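Whitelaw project, manipulation subgroup
Minutes, February meeting, 10:00

Chair: Sipho Shabalala
Attending: Rosum (method, data), Feltum (hardware), Aswood (evaluation)

1. Previous minutes
Accepted with one correction: the policy update interval is 2,000 steps, as in the run log.

2. Bin sorting setup
Layout fixed for the next round. Three blue bins stand side by side along the edge of the cardboard and keep their positions between runs. Feltum to mark bin corners on the plank.

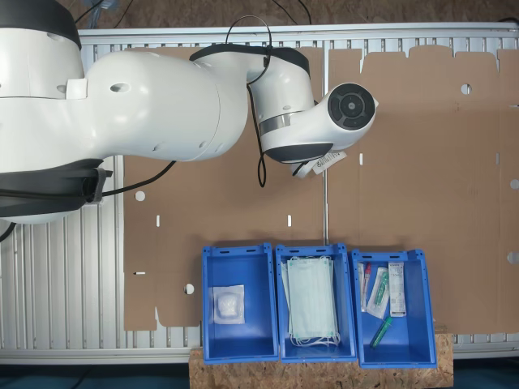

3. Grasp selection on flat items
Rosum presented the two-stage method. Stage one proposes grasp candidates from the wrist view. Stage two rescores them with a width prior before the fingers close. Without the prior, most failures on thin packages came from a closing line placed too near an edge. With the prior, the failures that remain are mainly slips during lift. The chair asked for the two failure types to be reported separately. Agreed. 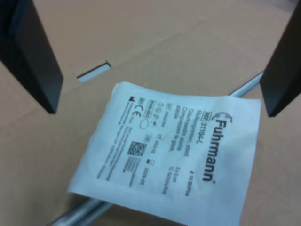

Aswood raised the labeling of the evaluation set. Item class is currently assigned by hand, and two annotators disagreed on several soft packages. Printed text could settle most cases: the gauze compress package carries a REF code, a size marking of 5 x 5 cm and a data-matrix code, all on the same face. Rosum objected that the policy must not have access to this text. Resolved that codes are used for ground truth only and are withheld from training.

4. Results
Rosum reported about 99 percent correct bin assignment once an item is held. Aswood noted that this figure excludes failed grasps and should not appear in the abstract without the grasp rate next to it. The general-item set will be scored under the same rule, with a failed grasp counted as a failed trial.

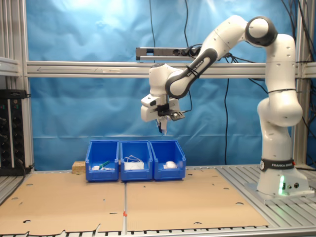 Retries are to be logged as separate attempts under one trial number. The chair wants the retry limit stated in the methods section. Limit left at 2 until the next meeting.

5. Actions
Feltum: corner marks; recheck wrist calibration.
Rosum: split failure table; rerun without width prior.
Aswood: annotation guide, revised draft.

Closed 11:20.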